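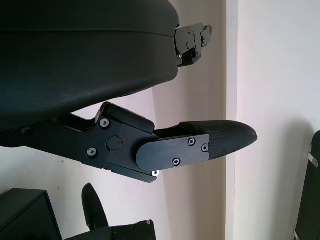
Unit 2 - Moisture and Subfloors
Residential Flooring, evening section
Notes by Taha Lahlou

Okay, last time we got through room measuring and seam planning, and I promised I'd write up the moisture stuff properly so you don't have to read my handwriting off the board. Bring these notes to the Parkusdale house visit, please. I'll be asking you to work from them.

Why we start with the slab

When I was new I wanted to get straight to the pretty part, the planks and the tile and the nice straight lines. Most of the callbacks I've dealt with came from underneath. A floor that cups, a seam that peaks, vinyl that lets go of its glue in one corner - you pull it up and there's a damp slab or a subfloor that was never flat.

Concrete holds water for a long time after it looks dry. The color of the surface tells you very little, so please don't say "it looks fine" to a homeowner (I said it once, in a basement in Zumasbridge, and I paid for that floor myself).

Testing concrete

You'll run into three tests on the job.

The plastic sheet test. Tape a square of clear plastic to the slab, seal all four sides, leave it at least overnight and look for beads of water or a darker patch. It's cheap and it can give you a warning, but a dry sheet doesn't clear the slab. I don't sign anything based on plastic.

The calcium chloride test. A small dish of salt sits under a sealed dome and you weigh it before and after. It tells you how much vapor is leaving the top of the slab. Older spec sheets still ask for it.

The in-slab humidity probe. You drill a hole, clean it out, set a sleeve, let it settle and then take a reading. If the slab is drying from one side only, you drill to 40 percent of its thickness. This is the one I trust most, and the one we'll practice.

Whichever you use, the house has to be at the temperature people will live in. A reading from a cold, closed-up house isn't worth writing down.

Worked case: the Benmoussa job

This was a ground-floor remodel, 472 square feet of engineered oak over concrete. The slab was old, so everybody assumed it was dry. I tested in June, with the windows open all week, and got one good reading and one bad one. The bad one was by the back door, where a downspout had been emptying against the foundation.

We held off on the floor. The owners moved the downspout, we waited, and I tested again before a single carton was opened. The whole job came to $3,340 with the extra visit, and the owners were not thrilled about the delay. I'd still do it the same way.

Wood subfloors

Use a pin meter here. Take at least 20 readings per thousand square feet, and spread them out - by outside walls, near plumbing, in the middle of the room. Then check the new flooring too. For strip flooring you want the two within four points of each other, and for wide plank I want them within two.

Write every reading on a sketch of the room. Date it.

Acclimation

Cartons go in the room where they'll be installed, off the floor, with space between the stacks. How long? Read the instructions in the carton! Vonier engineered planks stay sealed until you're ready to lay them, and plenty of solid wood gets opened and cross-stacked, so there's no one rule I can hand you.

For next time

Sketch one room in your own home and mark where you'd take readings, with a line or two on why you picked each spot. Read the chapter on leveling compounds and skip the part about gypsum, we'll do that together. And bring knee pads.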